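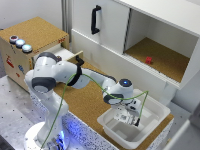
Search this site Search Menu

Jenden Adult Reading Program
Progress report to the Carrillo Fund, January

We lent 1,914 books this period, mostly from the Trokel branch. Evening classes are full at 30 learners, and Līga Mägi has opened a second group at Werow that meets at 6:30. Attendance dropped while the bus route was closed and has since recovered.
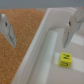 Spending

The grant paid for large-print readers and tutor travel. Printing came in $200 over budget after we reordered the beginner workbook. We moved the difference from room hire, where $755 is still unspent. We would like to carry that forward to the spring term.

Tutor training is behind schedule. Two tutors left and their replacements have finished only the first unit, on letter sounds and short words.

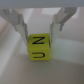
They should complete the second unit before the next report. Nandi Oosthuizen is covering their spelling sessions until then.

We use cookies to improve your visit. Accept Manage settings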